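Le colis de chez Ellow est arrivé un mardi, à l'heure où je n'ai envie d'ouvrir la porte à personne. Deux pinces, un chargeur, une notice en quatre langues dont aucune n'était tout à fait la mienne. Sur la facture, le nom du kit : Juson. Location de deux mois, résiliable, retour gratuit. J'ai signé en chaussettes.

Il faut que je vous raconte pourquoi je fais ça, moi qui rends toujours mes articles en retard et qui n'ai jamais testé que des cafetières. Coltent, le magazine, cherchait quelqu'un « de normal » pour essayer le service. Le principe : on fait son ménage avec les pinces, Ellow récupère les gestes, et un jour un robot plie le linge des gens. J'ai dit que j'étais très normale. Ma sœur a ri pendant tout le dîner.

Le premier soir, j'ai attaqué par la chambre, le drap mauve avec ses dessins, celui du vélo. Il y avait un t-shirt noir étalé en travers du lit et je me suis dit : toi, mon petit, tu vas y passer.

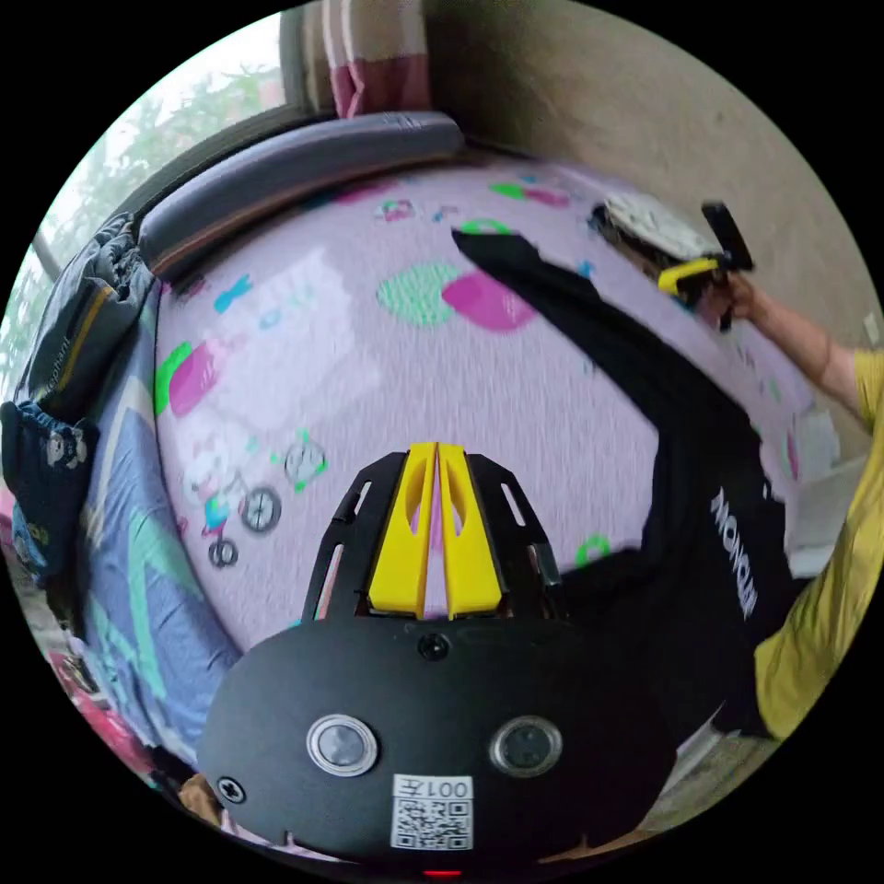
Une nouvelle d'Azadeh Zamani
Fiction – Lecture : 2 min

Eh bien il m'a résisté ! Une pince dans chaque main, les doigts jaunes bien serrés, et l'impression d'avoir emprunté les mains d'une autre. On attrape une manche, elle glisse. On attrape le col, c'est tout le reste qui suit. Au bout de vingt minutes à peu près, j'avais obtenu une espèce de chausson aux pommes en coton, et j'en étais fière comme pas permis.

L'application m'a mis 33 sur 100. « Geste hésitant », disait le commentaire. J'ai écrit au service client pour contester (oui, je suis cette personne-là) et c'est un certain Ghorbani qui m'a répondu, très poli, à onze heures du soir. Il m'expliquait que les hésitations les intéressaient aussi, que le robot devait bien apprendre à rater quelque chose avant de le réussir. Je lui ai demandé s'il savait plier un t-shirt, lui. Il a mis un moment à répondre. « Ma mère le fait encore quand je passe la voir. »

On s'est écrit tout le mois de mars. Je lui racontais les taies d'oreiller, les chaussettes orphelines, la couverture bleue que je finissais toujours par rouler en boule. Il me donnait des conseils que je ne suivais pas. Côté matériel, puisqu'on me paie pour en parler : la prise en main est bonne, la gâchette fatigue le pouce, et la housse-couette reste hors de portée d'un être humain seul, avec ou sans pinces.

À la fin des deux mois, j'ai remis le kit dans son carton. J'ai rendu mon article, trois étoiles, une de moins que la cafetière. Puis j'ai sorti le t-shirt noir du panier et je l'ai plié à mains nues, sans me presser, manche gauche, manche droite, et je me suis surprise à tenir le tissu entre deux doigts raides, tout droits, comme elles.

J'ai rappelé le livreur pour lui dire de ne pas venir.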